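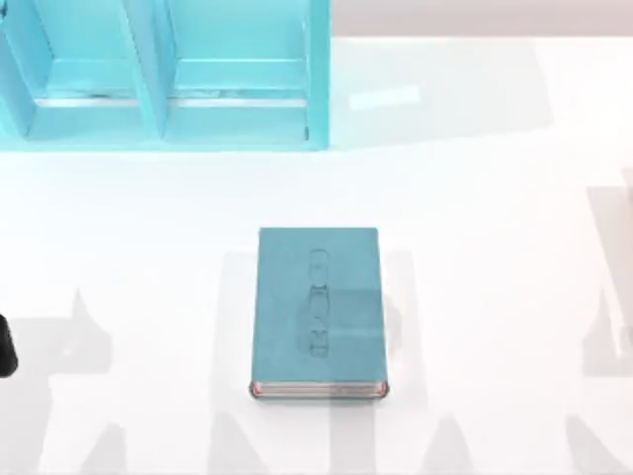
The book-to-shelf task in the simulator, both arms clear of the book.

What went wrong with the shelving job

Short version for those who only read the first paragraph. The two-arm shelving routine failed on the real bench at Drundley in October, left arm drove into the side of the shelf unit with a book in its grip, the stop kicked in late, one gripper finger snapped. No injuries. Bench is running again at low speed. The cause was ours and it was sitting in the simulator for weeks before it bit us.

Longer version follows. Sorry it's a bit rushed, the newsletter goes out this afternoon and the write-up was promised for last time.

The job itself, for new readers. Book lying flat on the table, shelf unit towards the back, two arms. Pick up the book, turn it, put it in a compartment. Sounds like nothing. It is a horrible task, because a closed book flat on a table gives a gripper almost nothing to hold, so one arm has to nudge or steady while the other gets a finger under the cover. Then the turn, then the slot, and the slot has a side panel that doesn't forgive you for being a finger's width out.

We train it in simulation first (Ellix, same as everything else this year) and then move it across to the bench. Ellix was giving us very good numbers. 200 test runs the night before we moved it over, only 3 failures, all three of them dropped books. No contact with the shelf in any of them. On the strength of that we moved over, and turned the speed up after lunch. More on that further down.

What happened

First runs on the bench fine. Slow, a bit jerky at the turn, but the book went in. Then full speed. Pick was clean, turn was clean, left arm came across towards the right-hand compartment and just kept going sideways. Corner of the book hit the end panel first, then the finger did. The shelf shifted along the table, the book folded open and went on the floor. Force limit should have stopped the arm on first touch. It did stop, but only after the finger had gone.

Person nearest was at the desk, outside the taped line, where they should have been. Hit the red button as well, though by then the arm had already stopped itself. Good reaction all the same and please everyone do the same, don't wait to see if the software sorts it out.

Why it happened

Two faults, and either one alone would probably have been a near miss.

Fault one, the end panel. In the simulator the shelf has a shape you see and a separate, simpler shape that the arms can bump into. The second one was out of date. Somebody had widened the shelf model to match the new one on the bench, so it looked right on screen, and the bump shape stayed at the old width. So for the last stretch of the move the arm was passing straight through the end panel in simulation and no collision was ever logged. All those lovely runs. The arms had in effect been taught that the end of the shelf was thin air.

If you look at the stills the panel is as plain as anything, a nice crisp edge. Which is the trouble with stills. We all looked at the pictures and none of us turned on the collision view, and that's a single key press in Ellix.

Fault two, the force limit. The limit on the left arm was set for a bare gripper. Ours has the longer Farnari fingers on it now, and with the extra reach the twist at the wrist reads differently. The setting should of been changed when the fingers were. It was changed on the right arm. It was not changed on the left, as the left was away having its cable replaced that week and the job sheet was ticked for both.

There is also a smaller thing which didn't cause the crash but made it harder to work out. The log on the bench machine was keeping one reading in 20 to save space. So the whole of the contact, from first touch to stop, was a couple of points on a graph with a straight line between them. We spent a long morning arguing over a straight line. Full logging is now on for anything above half speed, and disk space is cheap.

What we got wrong before any of that

Speed. The rule is that a new routine does a full day on the bench at low speed before it is turned up. It did a morning. There was a visit due, people wanted something worth watching, and the simulator figures looked so good that going slow felt silly. The rule is there for exactly that mood. We're not going to write a new rule, the old one was fine, it just wasn't followed.

Also the handover. The person who widened the shelf model did put a note in, saying the bump shape still needed doing. The note went in the Magbanua project folder and not the shelving one, on account of the shelf first being made for that project. Fair enough place to put it. But whoever picks up a model from another project needs to go and read its notes, and we hadn't.

What has changed

Bump shapes are now made from the visible model by a script each time a model is saved, so the two can't drift apart in the way they did. It makes Ellix slower to load. Live with it please, and don't switch it off to save a minute.

Every routine has to have its collision view recorded along with the normal view before it goes to a bench. Watch it. Actual person, actual eyes, start to end, at least one run.

Left arm force limit corrected and checked with the spring gauge. Right arm checked too. New sheet on the cabinet door has a seperate tick box for each arm, no more ticking for both.

A touch test at the start of each session. Arm moves slowly on to the foam block and must stop. If it doesn't, no running that day. Takes no time at all and would have caught fault two on the spot.

The 3 old failures have been looked at again as well. Two are plain drops, book slid out during the turn. The third is more interesting, the right arm let go early and the book tipped off the finger, and we think that one could happen on the bench too. It's been put on the list and the turn is being retrained with a longer hold.

Reruns so far

With the bump shape fixed we ran the very same routine again in simulation, no retraining, just to see. Not pretty. It hit the end panel in more than 24 of the 200 runs, mostly when the book started close to the middle of the table and turned a bit off square. Starting further forward it mostly gets away with it, as the arm comes in from the front instead of from the side. Explains why the slow runs on the bench looked fine, we kept putting the book down in the same handy spot.

So part of the fix is dull. Book start positions are now drawn at random, on the bench as well, from a printed list, and you put it where the list says and not where it's convenient. Same for the angle.

Retraining with the correct shelf is under way. Early results have the left arm swinging wider and coming in square to the opening. It's slower. It looks clumsy next to the old one. It doesn't hit anything, at least not yet, and we'd like a lot more runs before saying more than that.

Still open

The stop time. Even with the right limit, the left arm takes longer to come to rest than the right one does and we don't know why. Could be the new cable, could be the brake, could be a setting left over from the old fingers. The supplier has been asked. Until there's an answer the left arm is held to low speed whatever the routine, and this goes for the other groups who book the bench, not just ours.

Shadows. One person raised that the arms throw big shadows over the table in the simulator, and the light at Drundley comes from the other side, so the cameras there get something rather different. Doesn't seem to have played any part in the crash, the book was found and picked up correctly. But it's a fair point and the lighting in Ellix will be varied from the next training run on.

The fingers. Farnari ones are lovely for getting under a cover and they are brittle sideways. We've got spares for now. If the wider approach works out they should see a lot less side load. If you've used something with a bit more give in it please get in touch, we would like to borrow a pair before buying.

Bench bookings

Mornings are open again for anyone wanting the Drundley bench. Afternoons are kept for the shelving reruns till further notice. If your project uses the same shelf model, pull the new version before you do anything else, the old one is still sitting in a few people's local folders and will load without a murmur. Delete it.

If you've had a bump, scrape or odd stop on either arm since the fingers were changed and didn't write it down, do it now, even if it seemed like nothing. One has come in already, a light knock on the table edge, left arm, a fortnight before ours. Same cause by the look of it – nothing broke so it wasn't passed on.

Next update when the stop time is sorted, or when we give up on it and change the brake.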